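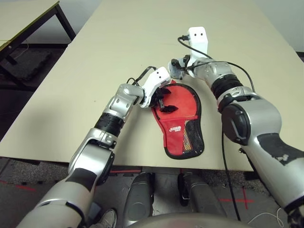

Paddle-shaped case in red fabric with black trim, Clundinine open day.

Report on the visit to the Clundinine sewn goods works

A party of 30 students and staff from the Priren Textile Institute attended the October open day at Clundinine. The visit was arranged by Lindalva Paiva of the Institute, and the party was received at 9:15 a.m. by the works manager, Genivaldo Brandão.

Mr. Brandão opened with a short history of the site. The works began as a repair shop for canvas awnings and moved into cases, covers and soft toys after the second building was purchased. It now employs 73 people on two shifts. The older building still houses the cutting room, where fabric is spread in layers and left to relax overnight before it is cut.

The party spent most of the morning in the binding section. Marlene Figueiredo, who supervises the section, explained how bias tape is eased around a tight curve and why the operators slow down at the point where a rounded panel meets a straight one. Puckering at this join remains the most common cause of rework. Students were given offcuts to practice on – several found the task harder than they had expected.

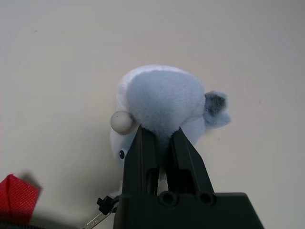
After lunch the group moved to the finishing hall, where pile fabrics are brushed and closing seams are checked by hand. Short pile shows an uneven seam more readily than long pile, and pale colors must be kept well away from the dark stock. Seam strength is tested on samples drawn from each lot. The current lot was number 528, and its test sheets were available for students to read.

Nivaldo Pimentel, who oversees purchasing, then spoke on thread supply. The works carries 851 shades and is reviewing whether so large a range is needed. He advised students to ask suppliers for dye lot records before placing any repeat order.

Questions from the students dealt mainly with apprenticeships. Applications are accepted in writing and should include one finished sewing sample. The party left at 3:40 p.m.

The Institute thanks Clundinine for its hospitality. Students who still have borrowed safety glasses should return them to Brynhildur Bach in the main office.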